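Workshop notebook, April
Small table, refinish and wash station

Got the Leltau table back up to the room mid-morning. Square top, light wood grain, corners already eased by whoever had it before us. Gave it a wipe with a damp cloth, then a dry one, and left it 20 minutes before going over it with my palm. No raised grain that I could feel. Two coats of the Dodine clear are on it now, thinned a bit on the first. Sheen is lower than I expected from the tin, and I like it better that way.

Tray and soap went on after lunch to see how the layout feels. The clear tray sits toward the far edge, with the pump bottle standing in the right-hand end. Reach is fine from the front. The tray might want to come forward a few centimetres if anyone shorter is using it.
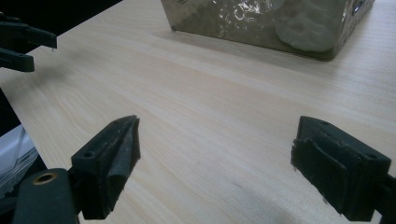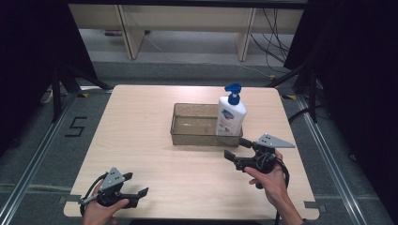 Still undecided on a mat under the tray. Drips are the main worry. The Zinderport sheet says the finish handles soapy water if it's wiped up the same day, but it says nothing about a puddle left overnight. Put a few drops of soap and water on the offcut (piece 727, same veneer, same two coats) and left it on the windowsill with a jar lid over it. Check first thing tomorrow. If there's a white ring, the mat goes in and I'll put on a third coat.

Other bits:

Sanding between coats was 3 light passes with the grey pad. Don't go harder than that near the corners, the veneer is thin there and I had a close call on the offcut.

Sabbagh still owes us the felt feet. Without them the table rocks slightly on the carpet, mostly when you lean on the front. Folded card is doing the job for now.

Dodine tin is under half. Enough for a third coat on the top, not enough to do the underside as well. Ask for the same batch colour when reordering.

Lid on the tin was not pressed down properly this morning and there was a skin on it. Strained it through an old stocking and it was fine. Please tap it down all the way round.

Brushes are in the jar by the sink, need changing to clean water before close.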